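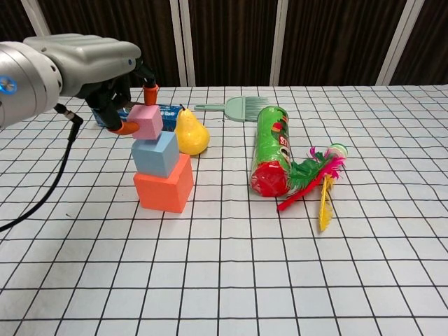

How to Make Your Own Foam Stacking Blocks

I've been making these for five years now, ever since my nephew threw a maple block at my shin and I decided the family needed something softer. Foam blocks are cheap, they're quiet when they fall over, and you can make a set in an evening if you don't mind a little foam dust on your socks. My basic tower is three cubes: coral-orange on the bottom, powder blue in the middle and a little light pink one on top. You can make as many as you like, but three sizes is a great place to start because even a very small kid can work out which one goes where (and then do it in the wrong order, which is half the fun).

What you'll need

Colored craft foam, the thick kind that comes in slabs. If you can only find white, see the bit about color further down.
A long, sharp blade. I use the snap-off kind with the blade pushed way out.
A metal ruler and a small square
A pencil or a washable marker
A sheet of 600 grit sandpaper
Foam-safe glue, if your slabs are too thin to cut a cube in one go
A cutting mat or a piece of scrap board

I bought my first slabs from Pumdale, and lately I've been getting them from Nimholm, who will sell you offcuts by the bag if you ask. The offcut bag is a gamble on color! I once got a whole winter's worth of mustard yellow. Whichever shop you use, squeeze the foam before you buy it. You want the kind that feels firm and springs right back. Upholstery foam is too squishy, and the cubes wobble like pudding when you stack them.

Pick your sizes

You want the difference between cubes to be easy to see, with a step showing when you set one on top of another. If they're too close in size, kids get frustrated trying to tell them apart. If the jump is too big, the top one looks lost up there. I cut paper squares first and lay them on top of each other on the table until I like the look of it. Takes two minutes, and it has saved me a lot of foam.

Mark the foam

Lay the slab flat and check its thickness. If it's the same as the side of the cube you want, lucky you, you've got two faces done already. Mark a square on the top with the pencil, then carry the lines down the sides with the small square. Don't skip the side lines. I did on my first set and every cube came out looking like a slice of pie.

If your slab is thinner than the cube needs to be, glue two or three layers together first and leave them overnight under a heavy book. Spread the glue thin and keep it back from the edges a little, or you'll hit a hard ridge when you cut.

Cut in long strokes

Okay, this is the part everybody worries about, and it's really not bad. Put a fresh edge on your blade (snap off a segment even if you think it's still fine). Hold the ruler down firmly and draw the blade toward you in one long, light stroke. Then do it again, a bit deeper. And again. It usually takes me six passes to get through a thick slab. If you saw back and forth you'll get crumbly, chewed-up sides, and no amount of sanding will rescue them.

Keep your free hand well away from the line, and keep the kids out of the room until the blade is put away.

Start with the biggest cube. If you mess it up, you can trim it down into the middle one. Ask me how many of my middle cubes started out in life as big ones.

Sand the faces

Wrap the sandpaper around something flat and go over each face in small circles with barely any pressure. You're only taking off the fuzz. Run it once along every edge too, just enough to take the sharpness off. Wipe the dust away with a slightly damp cloth and let the cubes dry before anyone plays with them.

If you're starting with white foam

Water-based acrylic paint works, thinned a little and dabbed on with a sponge. Stay away from spray paint unless the can says it's safe on foam, as plenty of them will melt it. Test a scrap first. One thing to know is that painted cubes slide around more than bare ones, so the tower is trickier to build. My friend Tetsuya Shimada paints his and likes them that way, but his kids are eleven and want the challenge.

Try them out

Any flat table will do. I like a gridded tabletop for this, white with black lines, because you can line the bottom cube up with the squares and then try setting the others dead center. After that, try shifting them on purpose. Set the middle one back and off to one side so more of the bottom color shows, and see how far over you can nudge the top one before the whole thing goes.

If a cube rocks when you set it down, turn it onto another face before you go reaching for the sandpaper. There's nearly always one good side, and you can put a tiny pencil dot on the opposite face so you remember which way is up.

Cleaning and storing

Warm water, a drop of dish soap, a soft cloth. Don't soak glued cubes. Keep them out of the sun or the pink will fade first (mine had gone a sort of beige by December). I store each set in a drawstring bag with nothing heavy on top, so the corners stay square.

A note on age: foam can be bitten off in chunks, so I don't give these to babies or to any toddler who still chews on things. Check the corners now and then and toss any cube that's coming apart.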